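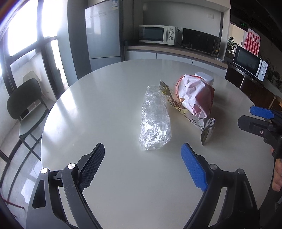 Ader Round Table – Set-up and Care Guide – Issue 3, July 2018 – Page 24

SECTION 3: ASSEMBLY, LEVELING AND FIRST CARE

This section covers the Ader round table with the gloss off-white top and the center pedestal. If you have the four-leg base, go to the separate sheet packed with the legs. The care instructions at the end of this section apply to both bases.

Before you start

Two adults are needed for every step that involves lifting the top. Assemble the table in the room where it will be used. The assembled table will not pass through most interior doors.

Let the cartons stand unopened in the room for 24 hours if they have been stored in a garage, a truck or an unheated hallway. Large swings in temperature can make the bolt holes in the top sit slightly tight.

You will need a Phillips screwdriver, a small spirit level and a blanket or thick rug larger than the top. The hex key is in the hardware bag. Do not use a power driver for any of the bolts. Overtightened bolts can pull the threaded inserts out of the underside, and this damage is not covered by the warranty.

Check the contents of the hardware bag against the list printed on it. If a part is missing, stop here and contact your dealer with the batch code from the carton label.

Attaching the pedestal

1. Spread the blanket on the floor. Make sure there is no grit, staple or packing strap under or on it.

2. Lift the top out of the carton together and lay it face down on the blanket. Leave the protective film on the gloss side for now.

3. Place the steel mounting plate over the inserts. The stamped arrow on the plate goes toward the label on the underside.

4. Put a washer on each short bolt and start all the bolts by hand. If a bolt will not turn freely, take it out and start it again.

5. Tighten the bolts with the hex key, working across the plate from one side to the other. Stop when the washer no longer moves.

6. Stand the pedestal column on the plate with the wider collar down. Fit the long bolts through the collar and tighten them the same way.

7. Set the foot on the column. The locating pin fits one position only. Fit the center bolt and tighten it firmly.

8. Screw the adjustable glides into the foot, all the way in.

CAUTION: Do not roll the table onto its edge. The edge coating can chip on a hard floor, and the full weight of the table on one point can bend the mounting plate.

9. With one person on each side, lift the table clear of the blanket, turn it over in the air and set it down on its foot. Hold the top close to the column and keep fingers clear of the gap between the column and the plate.

Placing the table

Allow enough space behind each chair for a person to pass when someone is seated. In a narrow room, push the chairs all the way in and walk around the table before you settle on a spot.

Keep the top out of strong direct sun where you can. Off-white finishes change color slowly under sunlight, and a placemat or centerpiece left in one place for a long time will leave a paler or darker patch. Moving such items every few weeks is usually enough.

Do not place the table over a floor heating vent or closer to a radiator than the distance given on the safety label.

Leveling

1. Put the level on the top, near the center, and read it. Turn it a quarter turn and read it again.

2. Find the low side. Have a second person take the weight off that side by lifting under the top, near the column.

3. Unscrew the glide on the low side by one full turn. Lower the table and read the level again.

4. Repeat until both readings are level. Then press down lightly on the edge at several points. If the table rocks, one glide is not touching the floor.

NOTE: On carpet, the foot will settle during the first weeks of use. Level the table again after it has settled.

Load

The maximum load is 100 pounds, spread over the top. Do not sit or stand on the table. Do not clamp anything to the edge – vises, lamp clamps and some child seats will crack the coating.

Removing the film and first cleaning

1. Start at the edge and peel the film back slowly, low and flat against the top. Do not use a knife or scraper to lift the corner. A piece of tape pressed onto the film will pull it up.

2. Wipe the top with a soft cloth, lukewarm water and a drop of dish soap.

3. Wipe again with clean water and dry at once with a second cloth.

Any traces of adhesive left by the film can be removed with soapy water left to stand for a few minutes. Do not use acetone, nail polish remover or lighter fluid.

Daily care

Clean the top with a damp microfiber cloth. Dry dust should be wiped up damp as well, as dry rubbing will leave fine hairline marks that show on a gloss surface when the light is low.

Wipe up coffee, red wine, mustard, turmeric and beet juice right away. If a stain has already set, lay a wet cloth on it for ten minutes and wipe. Repeat if needed. Do not use scouring powder, steel wool, melamine sponges or bathroom cleaner containing bleach.

Use a trivet under anything that comes straight from the oven or stove. The finish will take a hot mug but not a hot pan. A lifted or cloudy spot caused by heat cannot be polished out.

Unglazed pottery and ceramic lamp bases should have felt pads. Pads are included with the table, in the same bag as the glides.

Light scratches can be made less visible with the Ustuvier polishing cream sold as an accessory. Apply it sparingly, in straight strokes, and try it on the edge first. The cream will not fill a scratch you can feel with a fingernail.

Twice-yearly check

Every January and again in midsummer, check the bolts on the mounting plate and tighten any that have worked loose. Heated indoor air in winter dries the core of the top and the bolts may need a small part of a turn. Look at the glides at the same time and replace any that are worn down.

Moving the table

Lift, do not drag. For a move to another home, take the table apart in the reverse order of assembly, put the bolts back in the marked bag and wrap the top in a blanket. Plastic wrap may be used over the blanket but never directly on the gloss side.

Spare parts

Glides, felt pads and bolt sets are available from Zukon dealers and from the parts counter in Guimarães. Quote the batch code when ordering. The code is also on the underside of the top, beside the arrow label.

Section 4, Extension Ring, begins on the next page.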